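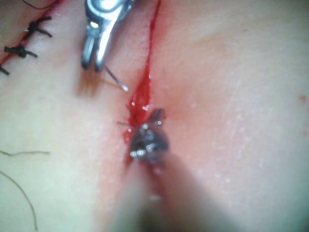 An incision in pale tissue, close up, with metal jaws just above it.

The snare count from the Praker side of the Berham reserve came out this morning, and the number is 107. Those are wire snares, lifted out of the brush by hand in a single month (May), along one stretch of river I could walk in an afternoon if I packed enough water. I had to read the sheet twice, and then I called the ranger office to make sure I had the right column.

I did. Hiu-tung Mok picked up the phone herself. She runs the field teams on that side of the river and had been up since well before dawn, so I tried to keep it short and failed.

"We knew it was bad by the old ford," she told me. "I didn't expect the rest of the bank to look the same."

Most of the wire is fence wire, the plain farm kind, twisted into a loop and tied off to a trunk or a root. It's set low for small antelope and bush pigs, which is the meat people are after. The trouble with a loop of wire is that it takes whatever comes down the path. Mok's teams worry most about the wild dogs, who use the same trails along the water and move through them fast, often in a line, so the lead animal is the one that gets it.

As of now the Berham pack stands at 14 adults. I've been writing about that pack for a good while and I'm not neutral about it, so take that into account! They den up in the rocky ground north of the river, they come down to drink and hunt, and in the cool months you can sometimes hear them from the road, that odd twittering they do that sounds much more like birds than dogs. Two of the adults wear tracking collars made by Stondex. The collars send a position every few hours, and that's how the rangers worked out which paths to search first. They laid the tracks over a map, picked the lines the dogs used over and over, and walked them.

Walking is really the whole method. A team of 12 goes out in a long row, close enough to talk to each other, and pokes through everything at ankle and knee height. I went along for one morning last season and found exactly nothing, while the woman to my left kept bending down and coming back up with wire in her hand. You have to learn to look for bark that's been rubbed, she said, or a little fence of sticks that's too tidy, pushed into the ground to steer an animal toward the gap. I was looking for shiny metal. The wire is hardly ever shiny. It's been held over a fire to dull it.

So what happens next? Two things, according to the office. The river sweeps, which used to be every other month, go monthly through the dry season. And the reserve wants to talk to the farms on the Alexiou road about their old fencing, a lot of which is lying in heaps by the gates where anybody can cut off a length. Mok would like to see it collected and hauled off. She was careful to say she isn't accusing the farmers of anything, and having met a few of them I'd say most would be glad to have it gone, provided someone else brings the truck.

The truck is the sticking point, of course. The reserve has vehicles but they're spoken for, and fence wire in bulk is heavy, nasty stuff that chews up a truck bed. I asked whether there was money for a hired one and got a long breath down the line, followed by "ask me again after the budget meeting." I will.

There's also the question of who is setting all this wire, and I don't have a good answer for you. The office won't say much while it's talking to the police. What Mok did tell me is that the loops were tied in more than one way, some neat and some pretty clumsy, and she takes that to mean it isn't one person. Meat has gotten expensive in Praker (you'll have noticed, if you shop there) and I've heard plenty of talk about who might be selling what out of the back of which car. Talk is all it is so far, and I'm not going to print names on the strength of it.

If you hike the river trail, the rangers have a simple request. When you see a snare, leave it where it is, take a picture with something recognizable behind it, and call the office with the spot. I know the urge is to rip it out, and I've had it myself. But they want to see how it's tied and what's set near it, and they would much rather you didn't go tramping around in the brush looking for the next one with your bare ankles. Keep pets on a leash too, please. A Labrador fits in one of these things just fine.

The trail itself stays open. The lower parking lot closes at dusk, as before, and the gate by the ford will be locked on sweep mornings until the teams are back out, usually by noon. The June count should be posted at the ranger office once the next sweep is done, and I'll put the number up here the same day.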